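## Tema 5: cuando el marcador "salta"

Bueno, hoy toca la parte que más me gusta, ¡la de los fallos! En la práctica de abril con las pinzas de mano, Farzana Bhattacharjee grabó 21 demostraciones con una bolsa de cremallera y ocho no sirvieron. La pose daba un salto de golpe (en la peor, justo en el fotograma 1123) y el brazo, al reproducirla, se fue directo contra la mesa. Paramos con la seta y no hubo daños, pero el susto me duró toda la tarde.
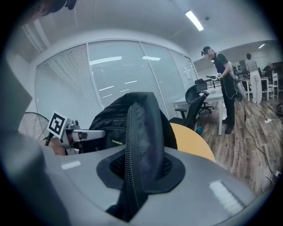
Yo le eché la culpa a la calibración y perdí casi una mañana con ella. Pues no: era el reloj. Un cable USB flojo hacía perder fotogramas y nuestro script, Brolta, rellenaba el hueco sin avisar a nadie (ese script lo escribí yo, lo confieso).

Antes de reproducir nada:

- mirad el registro de tiempos entero, del primer fotograma al último
- velocidad al mínimo y una mano en la seta
- nadie dentro del alcance del brazo

Para la próxima clase, traed localizado el hueco en el registro de Rezaul Majumder, que tiene 1160 fotogramas y también salta.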